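Trindanine Home Help
Questions > Kitchen and dining > Displaying plates

Wire plate stand on a pine table: how to stop the plate from falling, and what to do with a dark patch?

Asked by Enden, Saturday, March 24, 2018
Viewed 600 times

Hello to all. I have a question in two parts and I hope it is allowed to put them together.

I would like to show a plate on my table in the dining corner. The plate is dark green, 22 cm across, and it was a present, so I don't want to break it. For this I have a small stand made of one thin black wire. It has a tall loop which stands up, and two arms which lie on the table, each with a small closed loop at the end. I have tried three times with a plate from the kitchen and two times it slid slowly forward. I am not sure which side of the stand must look to the front, and there was no paper in the packet.

The second part is about the table. It is pine, long planks with many knots, never varnished as far as I know. On the right side there is a large patch which is darker than the rest, with a dark knot inside it. I don't know if it is from water or from something else.
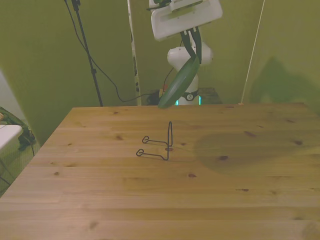

Jirkidness asked in the comments whether the patch feels rough when you pass your hand over it, and whether a plant pot ever stood there. Enden answered that it is a little rough, yes, and that the table was bought second-hand last September, so the plants of the former owner are unknown.

2 answers

Answer by Dervishi
Accepted. 21 people found this useful

For the stand: the tall loop is the back. The plate leans on it, and the foot of the plate must rest on the two arms. Most such stands are bent by hand and they are not all equal. Put it on the table without a plate and press with one finger on each small loop. If it rocks, bend one arm very gently until it sits flat. Do it with your hands and not with pliers, the black coating comes off easily.

If the plate still slides, the arms are too smooth for the glaze. I use small clear dots of rubber, the kind for cupboard doors, one under each point where the plate touches. You don't see them from the front. Also lean the tall loop back a little more. A plate which stands too upright will fall when somebody closes a door.

For the table: first let it dry for a week, with nothing on that place. If the patch becomes lighter, it was moisture and you only need to wait. If it stays the same, sand it lightly with fine paper, always along the planks, and then oil the whole top. Don't oil only the patch, you will get a new patch. The knot will stay dark, this is normal in pine.

Answer by Jirkidness
4 people found this useful

I agree about the rubber dots. But I would not sand before trying lemon juice, left for ten minutes and wiped with a clean cloth. Try first under the table where it is not seen. With my own table it helped a little, not completely, and in the end I put the fruit bowl there.

Comment by Enden
Thank you both. I bent the left arm and now it does not rock any more. I will wait with the sanding until the week is over.

Comments on this page: 44 in the old forum, not transferred.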